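老厨房不肯走

七月，下午四点，楼道里一股炖豆子的味儿。Heloísa Sampaio开门的时候手上还沾着面粉，说别换鞋，直接进。于是就直接进了。

厨房很窄。窄到两个人错身得有一个先吸气。她在这里做了半辈子饭，女儿Nayara也是在这张桌子边上写完小学作业的。现在女儿想拆，母亲不想。这篇稿子说的就是这件事，也不光是这件事。

最近跑了好几户人家，都在吵厨房。不吵钱，先吵柜子。吵碗该放上面还是下面，吵油烟机要不要换，吵那个谁也打不开的转角。年轻一辈手机里存了一堆图，清一色的干净台面，什么都没有，连盐罐都藏起来。老一辈看一眼就问：那我的锅呢？

锅确实是个问题。Heloísa的锅多，大的套小的，盖子另外摞，最底下那口是她婆婆留下的，铸铁，沉得要命。Nayara说一年用不了一回。Heloísa说圣诞节用。Nayara说那不就是一回吗。母女俩说到这儿都笑了，笑完接着吵。

她们找过Domutden，城里一家做旧房翻新的小公司，店面夹在药房和修鞋铺中间。设计师上门量了一个上午，回去出了2套方案。头一套全封闭，柜门到顶，所有东西关起来。第二套留一段敞口，常用的摆外面。Nayara要头一套，Heloísa哪套都不要，她要一个新水龙头。

设计师叫Vieira，干这行15年。在店里聊了一会儿，他边说边接电话，话断断续续的。大意是：来的客人里，真正量过自己胳膊能伸多高的，没见过几个。都是先看颜色。颜色最不要紧，颜色以后可以改。高度定了就是定了，搬凳子搬到老。

他还讲了一户，柜子做到天花板，漂亮，拍照漂亮。老太太够不着，把所有东西都堆在微波炉上。半年以后上层还是空的，里头就放着一卷没用完的墙纸。

拉手也是吵架的重灾区。有人嫌它勾衣服，要按一下弹开的那种。可手上有油有水的时候，按一下就是一个指印。长条的竖拉手，高个子矮个子都能抓到一截，孩子抓下面，大人抓上面，不用教。Heloísa听到这里点头，说她那个老柜子的圆钮掉过三回，都是拿牙签蘸胶水塞回去的。塞得还挺牢。 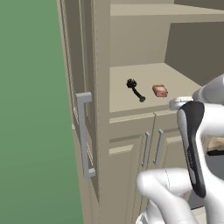
敞开的格子到底会不会积灰积油？

会积，离灶台越近积得越快，所以敞格应当放在离火远的那一头，只摆天天要拿、天天要洗的东西，比如饭碗和水杯。

这话是Vieira说的，Heloísa当场补了一句：天天洗的东西哪来的灰。她自己的杯子就倒扣在窗台上，扣了几十年。Nayara翻了个白眼，不过后来把这句记在手机里了。我看见的。

再说钱。钱是绕不开的。报价单上最容易漏看的是拆旧和运垃圾，单列一行，字很小。第二容易漏的是墙。老房子的墙没有直的，柜子是直的，中间那条缝总得有人填。有人图省事先装柜子后修墙，结果门一开就蹭，蹭掉一块漆，再补，颜色对不上。先墙后柜，顺序别反。还有插座，插座要赶在柜子前头定，咖啡机、电饭锅、手机充电，一样一样想过去。Nayara列了一张单子，贴在冰箱上，她妈在最后加了一行：收音机。

网上买现成的行不行？也有人这么干。Plendico是个组装柜的平台，客人自己填尺寸，板子寄到楼下。楼下，不上楼。楼里三层那户就是这么装的，夫妻俩装了六个晚上，第四个晚上开始不说话。装完倒是真不错，门缝也齐，就是有一扇装反了，往墙那边开，到现在也没改。他们说习惯了。

我问省了多少，男的说没算，女的在屋里喊：没省！

中间还去了一趟Mondimus，郊区的旧家具市场，Heloísa非要去。说是市场，其实是一个大棚，500来步走到头，热得人发昏。旧门板按块卖，旧铰链论把抓。她在一堆抽屉里翻了半天，挑中一个放刀叉的木格，里面的绒布磨秃了。摊主开价，她还价，摊主不让，她走，摊主叫她回来。这个过程她很享受，比那个木格本身享受。

回来的路上她才说，其实也不是不愿意换。腰不行了，下面的柜子得蹲着掏，蹲下去容易，起来要扶着灶台。去年冬天有一次没扶住。没跟女儿说。

我说那您得说啊。她说你写进去就等于说了。

所以写进去了。

后来的方案改了好几版，最新那版是这样：下柜全换抽屉，大锅放最下一层，拉出来就能看见，不用跪着找；上柜降了一截，最高一层放不常用的，包括婆婆那口铸铁锅，等一下，那口锅不能放高处，太沉，掉下来要砸人。Vieira又改了一版，铸铁锅归到灶台下面。这一口锅改了两次图纸。

桌子不动。这是Heloísa唯一一条死规矩。桌面上有烫出来的圈，有Nayara小时侯拿圆规戳的洞，有一条腿垫着折了好几折的硬纸。Nayara本来想换成岛台，后来量了量，岛台放下去，冰箱门就开不全。于是桌子赢了。

颜色还没定。母亲想要跟原来一样的，可谁也说不清原来是什么色，最里面那块没见过光的板跟外面差着好几个度。色卡摊了一桌子，上午看一个样，傍晚看又一个样。Vieira让她们把色卡贴墙上，早中晚各看一遍，看够一个礼拜再说。Nayara嫌慢，她急着赶在雨季前动工，工期报的是6周，她心里按八周算。

动工那阵子做不了饭，这也得提前想。Heloísa打算把小电炉搬到阳台，豆子提前炖好分袋冻上。楼上邻居已经答应把冷柜腾出一层，条件是豆子分她一袋。

走的时候面团发好了，她掀开布给我看，又盖回去，让我等半个小时吃了再走。我要赶车。她就拿纸包了两块昨天的，塞包里，油浸出来，把采访本的封皮浸透了一角。厨房的事下个月才开工，水龙头倒是先换了，她自己打电话叫的人，当天下午就装上了。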